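Monday, late

Back from Cistlow and too wound up to sleep, so this goes down while I still remember who said what. By the time the minutes come out it will all have been "warmly received."

The question was whether the Itutitz clubs should come into our union and make one big district out of the two. On paper it's simple. They have runners and no track, and we have a track at Grumcombe and fewer runners every spring. Rosalía Arrieta had drawn it up on a single sheet with arrows going both ways. I've been going to these evenings long enough to be wary of arrows. The last time somebody showed me arrows we lost the under-15 relays and got a newsletter.

Each club would pay $496 a year into the new district and get two votes, big or small. I asked where the 496 came from. Rosalía said it was "modeled." I asked on what. She said on current activity levels, and then Aksel Lykkegaard wanted to say a few words about vision, and by the time he was done with vision the agenda had moved on to the logo. I wrote "496 = ???" in the margin and underlined it. It's still there and still unanswered.

To be fair to Aksel (I'm trying), he did the thing he always does well, which is getting people who dislike each other to stay in a room. The Itutitz people came in stiff as boards and left shaking hands. But shaking hands costs nothing. Ask them in a year who is paying to resurface the home straight.

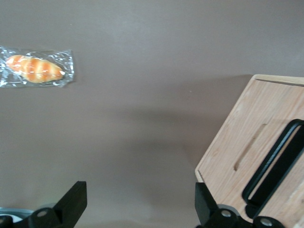 The voting part bothers me more than the money. Two votes per club sounds fair until you remember that Itutitz has a lot of very small clubs, a few of which I suspect are the same family in different singlets. Grumcombe would get the same say as a club that trains in a school parking lot. Stanisława Urbańczyk pointed this out, politely, and was told that "the spirit of the proposal" would prevent any trouble. I don't trust spirits. I trust rules with a number at the front of them. And a small club has every reason to vote for things it won't be paying for. Supper was no better thought out. One of those small long bread rolls in a crinkly clear wrapper, lying flat on the gray tabletop, and I sat there thinking it was a fair model of the whole merger: shiny on the outside, and not much to share once you got it open. I ate at home.

Then the Michalski Cup. I had hoped we'd get through one meeting without it. Under the plan the Cup stops being ours and becomes the district championship, run over a weekend, alternating between Grumcombe and "a suitable venue in the Itutitz area." There is no suitable venue in the Itutitz area. That's the reason they want to join us! I said so, a little louder than I meant to, and got the look. Rosalía said a venue was being explored. I've heard that one too. The indoor hall was being explored when my knees still worked.

Aniela Sobczak made the only speech I'd call useful. She coaches the juniors and doesn't care whose badge is on the vest. Her point was that she has kids who win their 400 by half a straight every time out and learn nothing from it, and that a few girls from Itutitz in the next lanes would do more for them than anything I or anybody else could say. I had no reply to that. I still don't. If the whole case had been Aniela's case I would probably have put my hand up and gone home early.
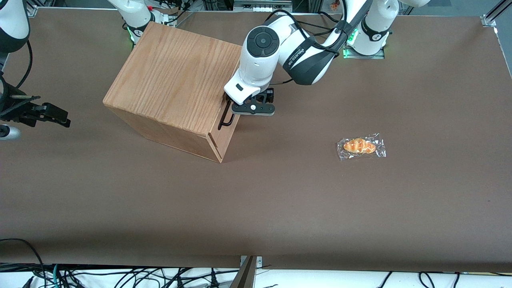 But the case was never only that, and I think a lot of people in the room knew it. When two bodies join, there has to be one president where there used to be two, and I noticed that the sheet with the arrows was silent on that. I asked. It went quiet in a way that told me it had been discussed at length somewhere else. Aksel said it would be "for the members." Fine. Then why does the draft constitution already say a four-year first term, with no election until it's up? Page six, near the bottom, after the part about the colors. I only found it because I read the pages about colors, being the sort of person who does.

Genowefa Brzozowska gave me a lift back and we argued most of the way. She thinks I'm against it because I've been against everything since they changed the start time of the cross-country. There may be something in that. She also thinks the term is just so that somebody has time to get things working, and that you can't run a new body if you're up for election every spring. Maybe. I told her the people who need time to get things working are very rarely the people who ask for it in small print. She turned the radio on.

She did agree about the officials, though. Neither side has enough of them. We can barely find people to hold a tape at the long jump, and half of ours learned the rules before the rules changed. Put together two districts that are short of judges and you have one larger district that is short of judges, with longer drives. There was a line about "shared capacity." I'd like to see shared capacity stand at a throwing circle in the rain.

What I want in writing before I vote for anything:

How the 496 was worked out, with the sums showing.

Votes by number of registered athletes, or at least some kind of step so that a club of a dozen doesn't balance a club of a couple hundred.

An election in the first year. If he's as popular as he believes, he has nothing to fear from it.

The Cup stays at Grumcombe until there is another track with eight lanes and a toilet.

A trial season of joint meets for Aniela's lot, starting now, merger or no merger. This one needs no constitution and no logo. Two phone calls would do it, and I find it telling that neither has been made.

I'll type these up tomorrow and send them to Rosalía, who will thank me for my engagement. Stanisława says she'll sign too if I take out the word "racket," which I had only used the once.

The vote is set for the end of June, when half our people are away. I'd put money on that being an accident if anyone would give me decent odds. Past midnight now and I've left the lights on in the garage again — going down to see to them, then bed.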